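The arm came to Skanolthorpe in April, in a crate marked Venurix, and by the end of the month it was doing the sorting that Dede Wumbei had done for ten years. Small parts went into trays, and full trays went down to the Dudek lorry. On a good day she had managed 600 parts. Mr Ostow said the arm would manage roughly the same to begin with, and that this was fine.

Four people had worked the sorting bench. Two took the money and went. One moved to the loading bay. Dede was given a chair, a login and a new title, which was Cell Attendant, and she wrote it on her locker in biro because the label machine was broken.

Mostly she watched. When the arm dropped something she pressed a key and wrote down the time. The bench had always been a noisy place, with the radio on and somebody's daughter getting married, and now there was the sound of the motors and the fan. She started bringing a flask so she wouldn't have to walk to the canteen on her own.

Tatsuya Tsuchiya came at ten most mornings to teach it. He was polite and he asked her things. How did she know a bent pin without looking? She said her thumb knew. He typed that in, or typed something.

— It grips too hard, she told him. You have to let the part sit.

He leaned over the table and put his hand out under the gripper, smiling a little, with the laptop open beside him.

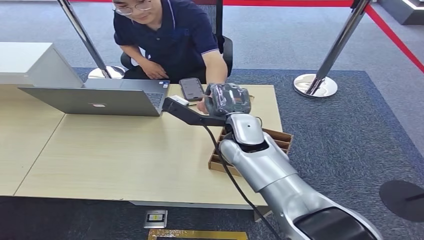
Dede said he should try it with the old parts, the ones with the burr on, and see how clever it was then. She had kept three of them in her coat pocket since the winter. She put them on the table, one at a time, and moved her chair closer.

© Skanolthorpe Stories | Contact | Back to top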